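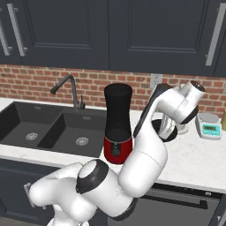
Galley kitchen, move the sink or leave it?

krawczyk_kitchen
We bought our place in January and I've been staring at the kitchen ever since. It's a galley, 70 inches wall to wall, and the sink sits at the far end in the dark corner. I want it under the window. My husband Junaid thinks I'm nuts because the plumber quoted us extra for rerouting the drain and he'd like to spend that on a decent range. Has anyone moved a sink a short way and regretted it? Or not moved it and regretted that??

pipedream48
Did it two houses ago. The move was fine, the venting was the pain. Ask your plumber how he plans to vent it under a window, because you can't just run straight up the wall. Ours looped around and the inspector made us redo part of it.

Shabnam Hashmi
Move it! I wash dishes by hand every night and I'd go crazy looking at a blank wall. We have a window over ours and I watch the neighbor's cat try to get into the bird feeder. Best part of my evening – and I say that as somebody who hates dishes.

rillivgate_ron
Gonna disagree with Shabnam. You look out that window for maybe a week and then you stop noticing. What you notice forever is counter space. If moving the sink chops your one long run into two short ones, leave it alone. I cook on 48 inches of clear counter and wouldn't trade an inch for a view.

krawczyk_kitchen
Ron, that's pretty much Junaid's argument, ugh. It would split the run, yes. The bigger piece would be on the left by the fridge.

pipedream48
By the fridge is where you want it though. Groceries out, chop, rinse, cook. I'd take that over one long counter with the sink way down at the end.

rillivgate_ron
Until two people are in there. In a galley somebody is always in front of the sink.

Shabnam Hashmi
So they can dry, Ron.

krawczyk_kitchen
Ha! OK, I put painter's tape on the counter where the new sink would go and we're going to cook around it for 2 weeks. Calling the plumber about the vent tomorrow. Does anybody know if a window that opens makes it worse?

pipedream48
Depends where the vent comes out. Get him to mark it on the outside wall for you before you sign.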